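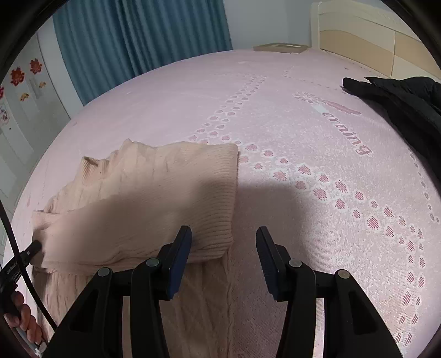

Six months of asking for my own records

Aug 13, 2019

I finally have my medical notes! All of them, or so I'm told, in a padded envelope that the postman had to wedge sideways through the letterbox. 782 pages. I rang Endang Ong straight away (she went through the same thing with her mum's file) and she laughed at me for a good minute before asking if I'd found the duplicates yet. I had. The same blood test from the Grornley walk-in clinic is in there six times.

For anyone who missed my moaning last winter, this all began in December, when I changed GP surgeries and my new doctor couldn't see anything from before the move. No allergies, no scans, not even the operation on my knee. She was very nice about it and suggested I ask the old place for a copy. Simple enough, I thought.

The old surgery had merged with the Mulligan Road practice by then, and Mulligan Road said the paper notes were in storage and the computer ones were on Drutero, the system they'd just stopped using. So that was two requests, two forms and two lots of proof of address. My first form came back as I'd signed it in blue. The second didn't come back at all, and when I phoned I was told it had been "actioned", a word I now can't hear without my shoulders going up.

What got things moving was Ravindran Bhat at the patient group. He told me to stop phoning and put everything in one short email, with the date of my first request at the top and a line asking who was responsible for dealing with it. I had a proper reply within the week, from a practice manager with a name and a direct number. I'd spent months being chatty with the front desk - lovely people, most of them - and they'd never had the power to help me.

Reading it all has been odd. There's a letter from a consultant calling me "this pleasant lady", which I'm having printed on a mug. There's also a note from years back saying I'd turned down physio, and I never did, I was on the waiting list and it never came through! I've asked for that to be put right. Apparently they won't delete it but they can add my version next to it, and I suppose I can live with that.

My brother-in-law Dexter thinks I should scan the lot and I probably will, though not this week. For now it's in a box file under the stairs with the knee letters on top, and I've got an appointment with the new GP to go over the bits that matter. If you've managed to get anything out of Drutero in a sensible order, please leave me a comment, because page 1 of mine is a flu jab and page 2 is my birth weight.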